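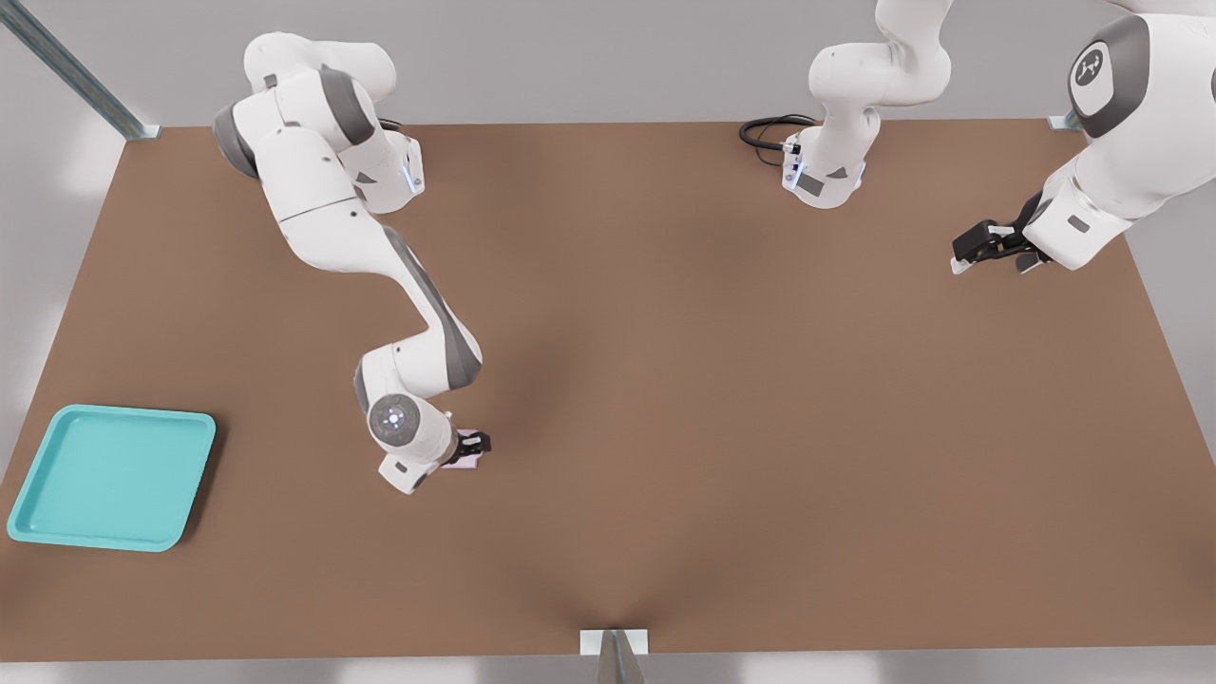 Pavithra Shetty wants to know when one of these will empty her dishwasher, and whether she should hold off buying a new rack. Buy the rack, Pavithra.

1/ I've been promising for weeks to write up where the machines have got to with chores. So, a thread. It's 2023-04-30, and I mention it because everything below will look silly by September, in one direction or the other.

2/ Two arms, one brown tabletop, all simulated. The left arm has its fingers closed round something small, flat and pink. The right arm has its fingers open and nothing in them. Anyone who has cleared up after dinner with a teenager will know this division of labour.

3/ The chore we care about at Gandel is tidying a bench at the end of a shift. Put the small things where the small things go. A person does it while talking about football. For a machine it's a stack of separate problems, most of which you only meet once you've solved the one before.

4/ Flat things are the worst of it. A mug is generous, it sticks up and has a handle. A coin, a label, a biscuit, a thin bit of plastic - these give a pair of fingers very little to hold. You and I slide them to the edge of the table without thinking. Try picking up a bank card wearing oven gloves and you'll have the idea.

5/ Which brings me to numbers. Our tidying program is called Lelia (I didn't choose it). Last batch we ran 792 attempts at picking up one small item and putting it down in the right place, all in simulation. 621 were good. I was quite pleased until Tõnu Laur asked if I'd employ someone who dropped the other 171.

6/ I said it depended what they were dropping. He said teacups. I've stopped showing Tõnu the numbers.

7/ And that's with a clean table, even light and no cat. My own kitchen worktop has post on it, a bag of onions, three chargers and a tin with no label that we're all afraid of. I haven't tried modelling my own kitchen worktop. One has one's pride.

8/ Phones come up a lot when I ask people what they'd want moved out of the way. It's a good test, too: flat, smooth, and everyone minds if you scratch it. The one on our table is face-down in a turquoise case, with a pale purple camera bump on the back. The gripper is open and has a fair stretch of table to cross before it gets anywhere near. 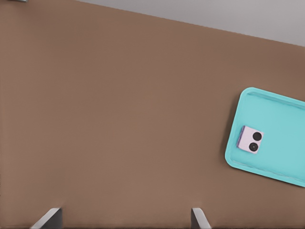 9/ What it can do now, fairly. Pick up one thing at a time, if it's a sensible shape. Put it down again gently. Do this all night and never once ask who left it there. For some shop floors that's already worth having, and Domnica Dinu, who packs parts at Sustedow, says she'd take it tomorrow if it did only the dull bin.

10/ What it can't do: decide. Is that a scrap of paper or the receipt you need for the tax? Is the cup finished with? My family has been working on that second one since I moved in and we're no further on.

11/ Folding washing, before you ask: no. Not ours, anyway. I can't do a fitted sheet either, so I'm in no position to sneer.

12/ Several of you have asked about price. I don't know. The arms aren't the sort of thing you put next to the toaster, and I've a feeling the first household to own a pair will spend its evenings tidying up round them.

13/ Next batch is 700 attempts with more clutter on the table. Weronika Marciniak has bet me a lunch that we do worse than last time. I've taken the bet and have started looking at cheap places for lunch.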